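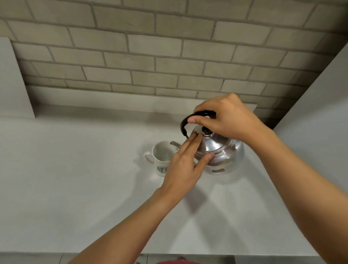
A stainless steel kettle on the counter.

Marnmont Tea Week Returns in October With Free Tastings and a Neighborhood Swap

MARNMONT – Tea drinkers, get your mugs out! Marnmont Tea Week is coming back this October, and the second year is a whole lot bigger than the first. Tea shops, home brewers, potters and two branch libraries are opening their doors for nine days of tasting, talking and plain old sitting around with a hot drink.

The week is put together by Grekis, the neighborhood arts group behind the spring porch concerts, with help from the Pirzada Tea Room on Canal Street. Last year's event was one long afternoon in the Pirzada back garden. It rained, everybody stayed anyway, and by closing time people were already asking about the next one.

"We had grandmothers arguing with college kids over how long to steep a black tea, and I loved every minute of it," said Domingo Huenchumán, program lead at Grekis. "This year we have 30 sessions on the schedule, and I want to go to all of them. I can't, but I want to."

The opening session is Saturday at 10 a.m. in Diltska Hall, where the public tasting tables will be set up until late afternoon. Visitors can try green, black, oolong and herbal teas side by side, and there will be a table for yerba mate too – a request that came up again and again in last year's comment cards. Entry is free. Please bring your own mug if you can, though Pirzada is lending 200 cups for the day.

Ulises Iturra, who runs the Pirzada Tea Room, will teach a class called Tea on an Ordinary Stove. It covers water, timing and how to rescue a pot that came out bitter, and it's built for people who have never measured a tea leaf in their lives.

"Most folks already own everything they need," Iturra said. "If you have something to boil water in and something to drink from, come on over. We'll have a great time."
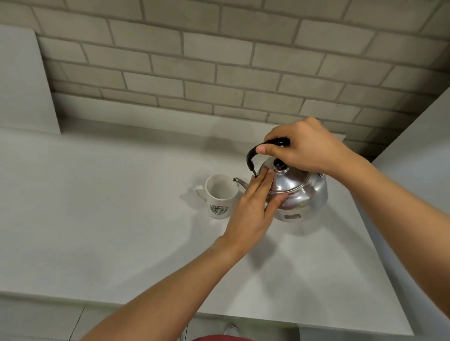
A kettle and a white mug, side by side.

Also new is the Teaware Swap, held at Diltska Hall on opening day from 2 p.m. Bring clean pots, cups, strainers or tins you no longer use and trade them for something you will. Chipped is okay, cracked is not. Electric items can't be accepted.

Families can drop in to the library story hours, with caffeine-free tea and picture books from around the world, and local potters will show how they throw and glaze a cup. The closing evening brings music back to the Pirzada garden, with a covered area this time.

All sessions are free, but the classes are small and places need to be booked ahead at the Grekis office or at the Pirzada counter. The printed schedule is available at both places and at the front desk of Diltska Hall.

Press contact: Domingo Huenchumán, Grekis, Marnmont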